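Clearing up after people: speaker notes
Veronika Vass, February 26, 2019
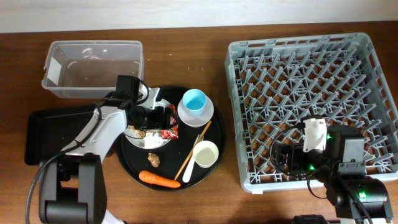

Opening (don't rush this bit)

Hi everyone, thanks for coming out. I'm Veronika, I look after the tea room at Bravlow, and I've been asked to talk for a while about washing up. I know. My sister asked if there'd be slides and I said one, and it's a tray.

So there's the tray. Leave it up the whole time. A round black one, with what's left of somebody's lunch on it, and that is the thing I want to talk about, the moment when a tray like that lands on your table and you have to decide what to pick up first.

Ask for hands: who scrapes first? Who stacks first? Who walks off and makes a cuppa? (Wait for the laugh. If there's no laugh, keep going.)

How I got fussy about it

Tell the Nesell story, short version. My first catering job was at the Nesell hall and we did a lunch with 54 people and one sink. I stacked everything on everything. Bowls on plates with the food still on them, spoons wedged between, cups on top like a wedding cake. By the time I got to the sink the bottom of every bowl was as dirty as the inside, so I'd made myself twice the washing. Sándor Pintér was running the kitchen and he didn't yell, he just handed me a second scourer.

Sándor's in tonight I think — wave if he is.

Everything I do now comes from that afternoon.

Start with the rubbish

Back to the slide. There's a white plate on the left with the scraps heaped on it. Red wrapper, white crumpled stuff, brown bits. I love a plate like that! Somebody has already done half the job by putting the mess in one spot. If your tray doesn't have a scrap plate, make one. Choose the dirtiest plate and it becomes the scrap plate, and everything else gets emptied onto it.

Then look for strays. There's one sitting loose on the tray itself, a little brown crumpled thing, might be a bit of biscuit, might be something fried. It goes on the plate with the rest. Strays are what end up in the plughole, and at our place the plughole is very narrow and very old and I've had my arm down it more than once.

Wrappers come out before the food goes in the compost. I say this every time and I will say it again before the night's over. At the Bakos kitchen they had a compost bucket going out to the gardens, and one of the gardeners brought back a bag of wrappers she'd dug out of the beds and put it on the counter next to the cake. Fair enough too.

Small and light next

After the scraps, I take the long skinny things. On this tray it's a pair of chopsticks lying side by side and a white plastic spoon next to them. These roll, they slide, they're the first to hit the floor when you tip a tray. So they come off early and go straight into a jug of soapy water, handles up.

The chopsticks are wood, so they don't stay in the jug. Quick wash, rinse, then stand them up to dry with some air around them. I ruined a whole set at home by leaving them in a wet drawer (they went furry, it was disgusting). Plastic spoons get washed and kept too, at our place anyway. People think they're throwaway, and I've got some that have been through the sink for years.

Cups, saucers, bowls

Now the nice bit. There's a light blue cup on a little white saucer up the back of the tray, and I'd like you to notice the colour inside it, it's a bit brighter than the outside. I'm a sucker for that sort of thing.

Cup off the saucer first. Don't carry them as a pair if you're also carrying something else. Tip out the dregs, cup into the water, saucer after it. Then the small bowl, the white one with the creamy inside.

My order at the sink, read it slowly as people like to write this down:

Cups
Saucers
Small bowls
Spoons and chopsticks from the jug
The plate that had the scraps on it
The tray itself, last

People forget the tray! They wash every single thing that was on it and then put it back on the shelf sticky. Wipe the top, flip it, wipe the underneath, run the cloth round the rim.

Bins and racks

There's a clear plastic bin on the table in the slide, and a big grey dish rack. I want to say a word for both.

The bin. An empty bin next to you when you start is worth more than another pair of hands. Ours is for things that are clean and dry and going back to the cupboard, and it is never, ever for dirty things. If you've got two bins, label them. I bought ours from Brillix on special and stuck a label on the end with the cupboard number, and the label has been through 900 washes by now and you can't read it, but we all know where it goes.

The rack. Get a bigger one than you think. With a small rack you start balancing, and once you start balancing you're listening for the crash all night. Plates at the back, bowls tipped forward so they drain, cups upside down along the side. If it's full, stop washing and dry for a while. I've had arguments about that.

If there's time

Do the tea towel bit. One for glass, one for everything else, change them when they're damp. At Bravlow we go through 11 on a busy day and I take them home in a pillowcase.

Skip the dishwasher question unless someone asks. If they do ask: yes, we had one, it lasted eight months.

Questions, then supper. Remind people the cups for supper are the good ones and to bring them back to the hatch on a tray, scraps on one plate, wrappers out.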